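Print this post | E-mail this to a friend

We moved the work table out of the back bedroom in September and I have been meaning to write up what happened to it. Buppha asked twice, so this is for her and for anyone else who has a gray table they can't get clean.

The table came with the apartment in Cletelstead. It has a gray wood-grain top and has been used for everything except eating. I have cut fabric on it, painted drawer knobs on it, repotted plants on it, and wrapped every present I have given in the last four years. When we moved to Brarnach it was the first thing into the truck and the last thing out, and it spent a while in the garage under a stack of boxes before I got it back inside.

When I finally cleared it off I saw how much stuff was stuck to the top. From standing height it looked fine. Once I sat down with the window in front of me I could see white specks all over the place. I had stopped noticing them because there was always something on top of them.

My usual method is a damp cloth and dish soap. I wiped the whole table, let it dry, and most of the dust was gone but plenty of white bits were left. Then I ran my palm over it. Some of them I could feel and some I couldn't. The ones I could feel came up with a fingernail. The ones I couldn't feel were down in the grain, and those have been more of a problem.

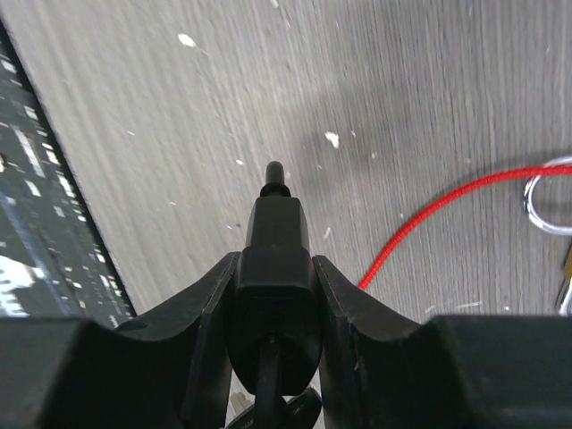
White flecks on the gray wood grain, with the dark patterned piece along the left.

What I wanted to know was whether the flecks were paint. I did the drawer knobs in white, and I did them on newspaper, but newspaper slides. I have also sanded spackle off a putty knife in that room, so it could be that. Spackle softens if you leave a wet cloth on it for a few minutes. Latex paint mostly doesn't. I put a wet cloth on one corner, went and made lunch, and came back. Two of the spots there wiped off and the others stayed where they were. So I think I have both.

For the ones that stayed I tried a plastic scraper, the kind that comes with a cast iron pan. Hold it low and push along the grain. If you go across the grain it skips and you miss the speck. I started out going across and had to do that part over. A few people told me to use a razor blade, and I'm sure it works, but I know what my hands are like at the end of the day and I would have had a scratch to write about as well.

Rubbing alcohol on a cotton swab was next. I tested it on the underside first and the color didn't change. It loosened some of the small dots, slowly. I spent 29 minutes on it (the oven timer was on for something else) and finished a section the size of a place mat. I don't mind that kind of job if there is a radio going, but I wouldn't want to do the whole table in one sitting. I've been doing a section after supper when I feel like it.

Buppha Nakpan, who reads this blog mainly to correct it, wrote to say I should put a coat of paste wax on when I'm finished so the next round of paint won't stick. She uses Vetis on her own table and likes it. I haven't bought any yet. I'm not sure wax makes sense on this top, and I want to read the can before I decide. If you have used it on something similar, let me know how it held up to hot mugs.

The other change is that I am going to cover the table when I do anything messy. I had been relying on newspaper, and I now have an old canvas drop cloth folded into quarters that lives on the shelf underneath. It is heavier and it stays put. I used it last week for a batch of picture frames and shook it out over the back step when I was done. There was a lot on it.

As for where the table ended up, it is under the window on the long wall of the dining room, across from the bookcase. The light is better there until 4 in the afternoon, and after that I need the lamp. The lamp clamps on the right side because the outlet is on that side. I would rather have it on the left, but I would need an extension cord across the doorway and I've already tripped on one of those this year.

The table also rocks a bit on the new floor. I put a folded piece of cardboard under the back leg and that is holding for now. Rungrueang Hardware has felt pads in packs of 8, and I'll pick some up next time I'm over that way. I still have the far end of the top to scrape, and then the edges, which I haven't looked at closely.

Print this post | E-mail this to a friend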